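Bench arm notebook, second table
07/03/2021

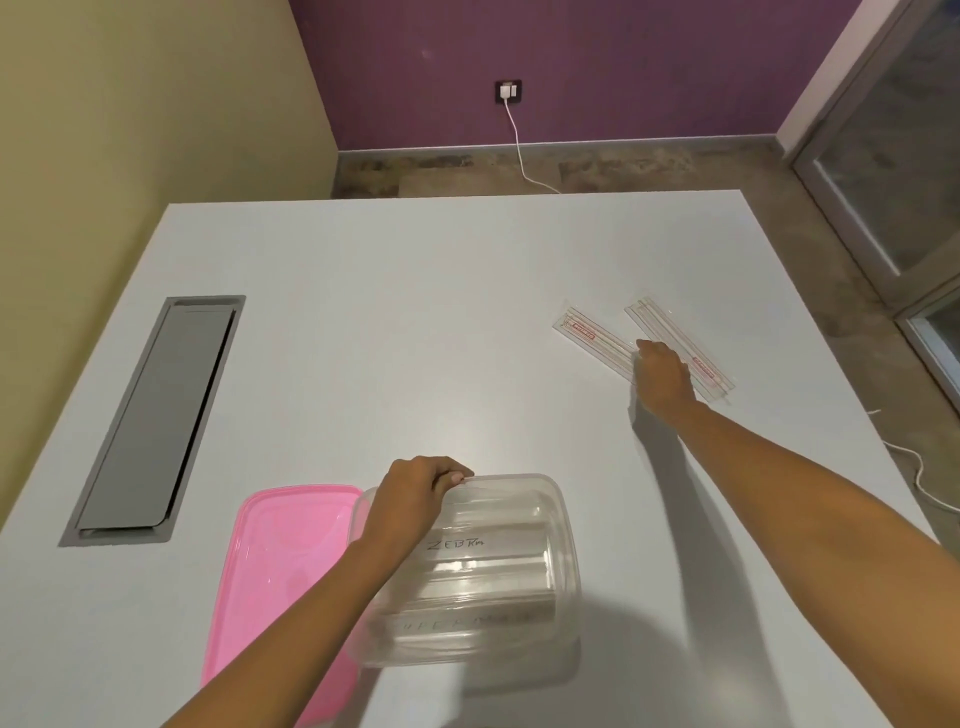 ZEBRA box on the table, pink lid to the left, both clear rulers at right.

Spent the session on the sorting task for the small arm (Lastness). Veerle wants it to pick flat things off the white table and drop them in a box, and we settled on the clear plastic boxes with the pink lids because the shop already has them. The one with ZEBRA written on it in marker is the test box for now. Please don't put screws in it.

Rulers are the worst object we have tried so far. They are clear, thin, and lie dead flat, so the fingers have nothing to get under. The camera has the same trouble from the other side. It finds the red printing and draws a box around that, and the rest of the ruler may as well be table. On one run it decided the two rulers were a single object and aimed for the gap between them.

Did it by hand first to get a feel for the motion. Left hand holds the box by the rim, right hand goes out for the rulers. What I noticed is that I never pinch a ruler where it lies. I press with the fingertips and drag it toward me, and it comes up at the edge of the table or against another finger. The arm has one gripper and can't hold the box while it does this, so the box will need to stay put by some other means. Afonso suggests a strip of rubber mat under it. Cheap, try that first.

Gripper changes

Old pads were hard printed plastic, straight off the printer. Replaced them with the soft pads from the Yang kit, trimmed by 5 mm at the tip so they don't fold over when pressed down. Screws are M3, left side is a bit stripped, will want a new insert soon. Don't overtighten it.

Added a short press-and-drag move before the grasp. The arm comes down until the motor current rises, backs off a hair, then pulls toward the base for 40 mm and closes. I set the speed low. At the old speed the pads chattered on the table and I didn't like the sound of the shoulder joint.

Runs

First batch of 200 tries overnight would be the proper way to do it, but I'm not leaving the arm alone until the stop switch is wired into the supply and not just into the software. So only a short set today, sitting next to it with my hand on the plug.

With the old pads it got nowhere on the rulers. With the soft pads and the drag move it picked up a ruler nearly half the time, and most of the misses were the same miss: the ruler turned under the pads and ended up sideways to the fingers. Pressing closer to the middle helps. Pressing near an end just spins it.

Dropping into the box is a separate problem. If the arm lets go with the ruler crossways, it sits on top of the rim and stays there. Needs a wrist turn before release. Veerle has the box measurements in her notes, I'll copy them into the config so the target angle comes from the box and isn't typed in by hand in three places like it is now.

Camera

Training set is at 1,398 images, mostly of opaque things (tape, pencils, the blue clamps). Clear objects are badly short. Tried the side lamp at a low angle and the edges of the rulers show up much better, thin bright lines on one side. Also tried a sheet of dark paper on the table. That works well but feels like cheating, and the paper slides when the arm drags on it. Staying with the lamp.

The gray cable port on the left side of the table still gets picked up as an object now and then. I have masked that corner out in the config. If anyone turns the table around or shifts the camera mount, the mask has to be redone. The file is called port_mask and it lives with the calibration files.

Firmware on the controller is still the Ernomard build from June. The newer one changes how current is reported and would break the press step, so leave it alone until I've had a look at it.

To do
Wire stop switch into the supply — before any unattended runs
Rubber mat under the box
Wrist turn before release, angle from box size
More pictures of clear things under the side lamp, lids off and lids on
New insert for left pad screw
Ask Afonso if the Cakel power supply is free, ours sags when the shoulder and wrist move together

Rulers go back in the drawer by the sink, the lid goes on the ZEBRA box, and the arm is parked with the brake on. Calibration was good when I shut down, saved under today's entry.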